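Covska Workshop > Threads > Good practice

Right, the thread I've been promising! Our house rules for picking packaged food with a gripper, as they stand this December. We rewrote the whole lot over the autumn and I'm far too pleased with them not to share. Long one, get a brew.

Rule 1. Write down how hard you're allowed to squeeze BEFORE anyone touches the speed. We used to set the grip by feel and it drifted every time somebody new sat down. Now it lives on a card taped to the bench and you sign if you change it.

Rule 2. Every pack type gets its own card. Shiny printed bags, clear wrap with something lumpy inside, little cartons - they all behave differently and one setting won't cover them. Rice crackers are the great humblers. A grip that's lovely on a bag of crisps will turn a cracker to dust.

Rule 3. 170 picks at slow speed before you're allowed to go faster. Same card, same tub, no fiddling in between. If you change anything, the tally goes back to nought. Yes, it's dull. Put the radio on.

💬 14 🔁 22 ♥ 96
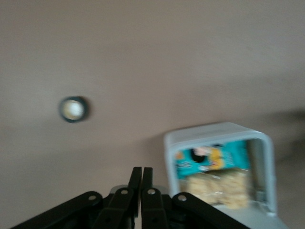 Rule 4 is my favourite, and it's the one people argue with most. Fingers stay closed on the way in and only open over the tub. Closed fingers are narrow and an open pair is wide, and wide things catch rims. The folks at Bratex do the opposite and swear by it, so if you've got numbers either way please send them, I'd love to see them!

Rule 5. Check the fingers and the joints at the start of every shift. Wipe the tips, wiggle each link by hand with the power off, look at the pins. If a link feels sloppy, it comes off. You do not "just finish this batch". (I have just finished this batch. I paid for it with an afternoon.)

Rule 6. Wrapped food only on the shared bench. Anything unwrapped goes through the clean cell at Sakby with its own set of fingers, and those fingers never come back to us. We keep the two sets in separate drawers with separate labels. Please don't be clever about this one.

A few people have asked how this squares with the proper safety standards. It sits underneath them! Your risk assessment, your guarding, your stop button, all of that comes first and none of it is up for a vote in a thread. These are only the habits we add on top so the work comes out the same whoever is on shift.

💬 9 🔁 11 ♥ 58

Someone from the Sârbu meet-up asked what counts as a failed pick. Ours: dropped, torn, crushed, or put down anywhere other than where it was meant to go. A pick that wobbles but lands fine is a pass with a note. Do write the note - the notes are where we spotted most of our card mistakes.

And what to do with the fails? Bag them, label them, keep them for 30 days. It feels daft having a box of broken crackers on a shelf, but being able to go back and look at the damage is brilliant. You can tell a pinch from a drop once you've seen a few.

Next job is a shorter version that fits on one side of paper, 100 words tops, for visitors. I've had three goes at it and keep wanting to put Rule 3 in capitals. If your place already has something like that, pop it in the replies and I'll read every one.

💬 31 🔁 17 ♥ 120

Contact | © Covska Workshop | Back to top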